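Food & Drink > Bread and Baking > Regional breads
Updated February
By Neil Verhoeven
14 comments | 37 shares

Bread roll

A bread roll is a small loaf, usually baked and served as a single portion. Rolls are eaten with soup or a main meal, split and filled, or taken with butter and jam at breakfast. The word covers a wide range of shapes and doughs, and names differ from one district to the next.

Dough

Most plain rolls are made from wheat flour, water, yeast and salt. Milk, butter or egg may be added for a softer crumb. Crusty rolls use a leaner dough and a hotter oven, often with steam in the first few minutes. Soft rolls are baked at a lower heat and may be covered with a cloth while they cool, which keeps the crust tender.

Shaping

Round rolls are formed by cupping a piece of dough under the hand and turning it against the bench. Long rolls are flattened, folded and sealed along one side. Knots, plaits and spirals start from a rope of dough. In a spiral roll the rope is wound so that each turn touches the last, and the ridges brown sooner than the grooves between them.

In Wurgate

The town of Wurgate had its own roll trade by the time the Broson mill opened beside the canal. The mill's first order book lists 1,216 sacks of white flour sold to bakers in the town and 584 sent down the line to Sorkovbridge. The Wurgate roll was long, slightly sweet and sold in pairs. Sorkovbridge bakers made a flatter version with a floured top, and the two were priced the same until the mill closed.

One bakery in Wurgate still makes the paired roll, in batches of 800 before the Christmas holiday and in smaller numbers the rest of the year.

Storage

Rolls go stale faster than large loaves. They keep for a day in a bread bin and for up to three months in a freezer. A stale roll can be freshened by sprinkling it with water and heating it for a few minutes in the oven.

See also: Bap; Bridge roll; Milk bread 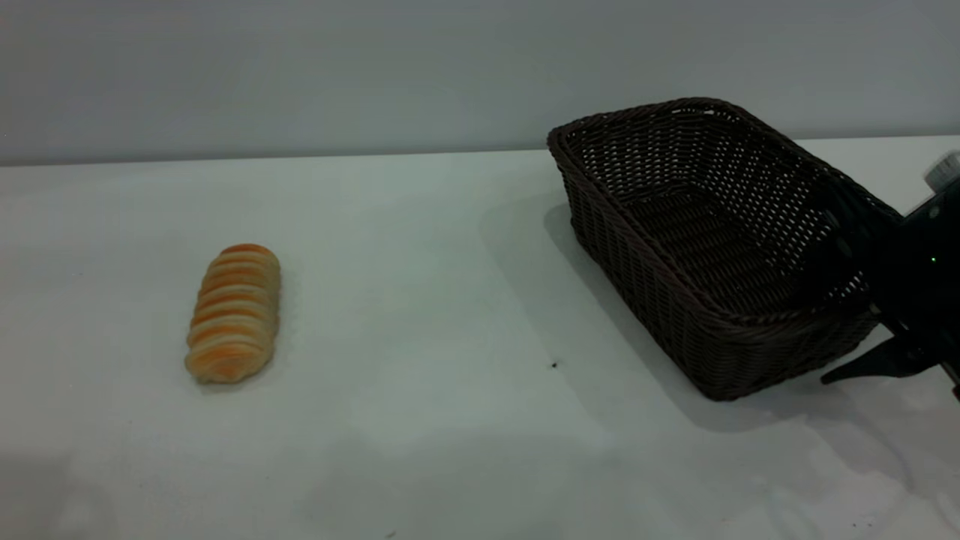 Neil Verhoeven
Contributing editor, Bread and Baking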